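We use cookies to improve your experience on this site. By continuing to browse you accept our cookie policy.

Small electric hatch as an only car – anyone regret it?

oldcoupe
3/3/24
My wife and I are down to one garage space after the move to Berkstead and I'm thinking about replacing both cars with a single small electric hatchback. We're looking at used ones, three or four years old, with the smaller battery. The dealer in Plurnmont has a blue one with a clean history and says it will do 155 miles on a charge. My commute is 18 miles each way, flat, mostly 45 mph roads. No fast charger at work.

What I'd like to hear is from people who have lived with one of these as the only car in the house. Reviews all seem to be written by people who gave it back after a week.

gravelpit
Had one as our only car for two winters. The 155 is a summer number. In January with the heater on, count on losing a good chunk of it. For your commute it won't matter at all. For a trip to see family it will matter a lot, and you'll be planning stops. We did it and got used to it, but my husband never liked it.

The ride is also firmer than you'd expect. Short wheelbase plus a heavy battery. Drive it on a bad road before you sign anything.

tinroof_88
I'll be the one to disagree. A small battery as an only car is a false economy. You save money on day one and then you're renting something every time you want to leave the county. Buy the bigger battery or buy a hybrid. The used hybrids in this class are cheap to run and any shop in town can work on them.

oldcoupe
I thought about a hybrid. The trouble is that most of our driving would be short hops with a cold engine, and that's what wore out the last car. How often are people really renting?

gravelpit
We rented twice in two years. Once for a move, and we'd have needed a van for that anyway.

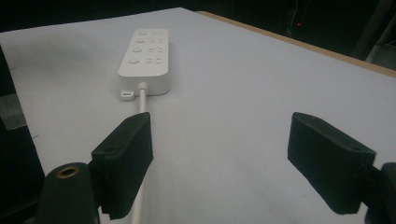 The thing I would spend money on is the home charger. We ran off the regular outlet in the garage for the first couple of months and it was fine for commuting, but if you came home low and had to go out again in the evening you were stuck. The 240 volt unit went in that spring and I stopped thinking about it. Get the quote before you buy the car, in case your panel needs work. Ours did.

mpg_martyr
Agree on getting the quote first. Also have an electrician look at the garage outlet if you plan to use it even for a few weeks. Charging pulls a steady load for hours and an old worn receptacle can get hot. Plug straight into the wall. Don't run the car through an extension cord or a power strip, whatever your neighbor says he does.

tinroof_88
So now we've added an electrician, a charger and maybe a new panel to the price of the "cheap" car. You see my point.

mpg_martyr
You'd have those costs with the bigger battery too, and you were recommending that one.

tinroof_88
Fair. Then put me down for the hybrid.

sidewaysrain
Coming at this from the other side. I test drove the blue one in Plurnmont last month, assuming it's the same car with the two-tone wheels. Nice condition, but the rear tires were a budget brand and nearly done, and the front ones were a different make. The salesman hadn't noticed. Have them put a matching set on it or take the cost off. These cars are picky about tires because the good low-resistance ones make a real difference to range.

I passed on it because of the back seat. My kids are 6 and 4 and with two car seats in there the front passenger has knees on the dash. If it's only the two of you, no issue.

oldcoupe
Same car, yes. Thanks for the tip about the tires. I didn't look at the rears. Kids are grown, so the back seat is for groceries and the dog.

Did you ask about the battery report? They told me it was "healthy" and left it there.

sidewaysrain
I asked and got the same word. I didn't push because I'd already decided on the seat.

gravelpit
Push. "Healthy" doesn't mean anything. You want the state of health as a percentage, on paper, with the date and mileage. If they won't run it, an independent shop can. Chung on the Berkstead side does it while you wait, and they'll check the brakes at the same time. Rear brakes on these rust up from lack of use, since the motor does most of the slowing down. Mine needed rotors well before the pads were worn.

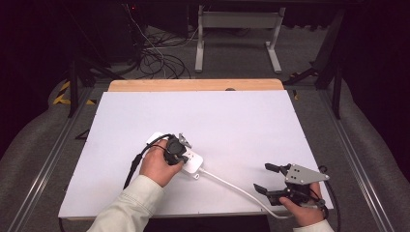
Check the transfer of the battery warranty as well. On ours the remaining coverage followed the car, but there was a form, and the previous owner had skipped a coolant inspection that was supposed to be stamped. We got it sorted out, though it took several phone calls. Ask to see the service book and not just the printout.

jindia_wagon
Longtime reader from Jindia. We've had a small electric as the only car for a little over a year and wouldn't go back. One thing missing from this thread is insurance. Our premium went up compared with the old gas hatch. The agent said it was parts cost on minor collisions. Get that number too before deciding it saves money.

tinroof_88
I'm not saying another word.

oldcoupe
Good advice all around. I have the insurance quote coming, and I've asked the dealer for the battery figure in writing. If the number is decent and they sort out the tires I'll probably go for it. I'd still like to drive it on the old quarry road first to see about that ride.

gravelpit
Take the dog along and see if he fits behind the seat. Ours wouldn't get in with the parcel shelf in place and it lived in the attic until we sold the car.

14 replies · 6 shares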